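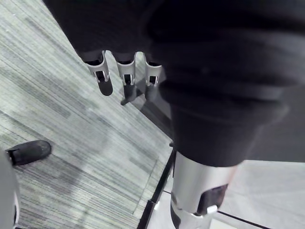

Three robotic fingers with rounded tips, pointing down.

What Is a River Delta?

A delta is an area of low, flat land at the mouth of a river. The mouth is the place where the river enters a sea or a lake. Deltas are made of sediment, the name for the mud, sand and small stones that a river carries.

Fast water can carry more sediment than slow water. When a river reaches the sea, it slows down and drops part of its load. Sand and stones sink first. Fine mud travels farther out before it settles. If waves and tides do not take the sediment away, it builds up into new land.
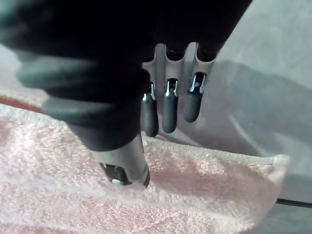

As the sediment piles up, it blocks the river's path. The water then splits into smaller channels called distributaries. Picture the river as the palm of a hand and the distributaries as the fingers. The robotic hand has three fingers hanging side by side from one palm, and a river with three distributaries can be drawn the same way on a map. Real channels bend, join and split again.

The Rudico River is 500 kilometers long. Near the town of Staston it divides into 4 main channels. The delta between them measures 19 kilometers across at the coast. The largest channel, the Tambunan, is 10 meters deep and is used by cargo boats. The others are shallow.

Delta soil is good for farming. Floods leave a fresh layer of mud, which contains food for plants. Rice and vegetables are common crops. Floods can also damage homes, so many houses on the Rudico delta stand on posts.

A tributary is different from a distributary. A tributary flows into a larger river. The Rostico is a tributary of the Rudico and joins it upstream of Staston.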